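Tronddale TG-2 Two-Finger Gripper
Evaluation unit, tabletop manipulation

Overview
The TG-2 is an electric parallel gripper for small arms working on light, irregular objects. It mounts on a standard round tool flange with four screws and draws power from the wrist connector. Maximum opening is 67 mm. The fingers are swapped with one hex key.

Units ship with two finger sets: the straight Bellini pads, and the narrow curved Evulora set, which reaches into shallow dishes and under rims. Both sets were tested on the same arm with the same controller settings.

Test conditions
Each finger set ran 200 pick attempts on toy kitchen items at a fixed grip force of 30 N. A pick counted as good if the item left the surface and was set down at the target without slipping. Dropped items were put back by hand and logged as misses. The overhead view covers the item set on a white tabletop, including a perforated green colander, plates, a stovetop, strawberries, an orange slice and a bunch of bananas.

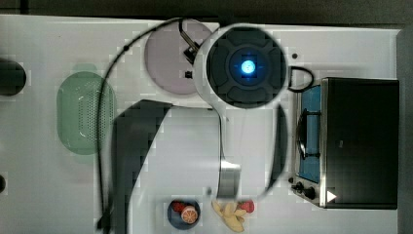 Results
Bellini straight pads: 157 good picks out of 200. Most misses were on round fruit near a plate rim, where the pad touched the rim first.

Evulora curved fingers: better on plates, slower to close. Flat items lying directly on the table sometimes rotated in the grip. We recommend the curved set for mixed work and the straight set for boxes and blocks.

Controller
Tested with the Jonilby C4, firmware from April. Older firmware does not report finger position during a move. Update before first use.

Cable routing
Leave a service loop at the wrist. Run the wrist through its full rotation at low speed and check that the cable stays clear of the fingers.

Ordering
Gripper body, both finger sets, hex key and wrist cable are included. The flange adapter is sold separately.

Test contact: Raffaele Barbieri, applications
Page revised July 1, 2020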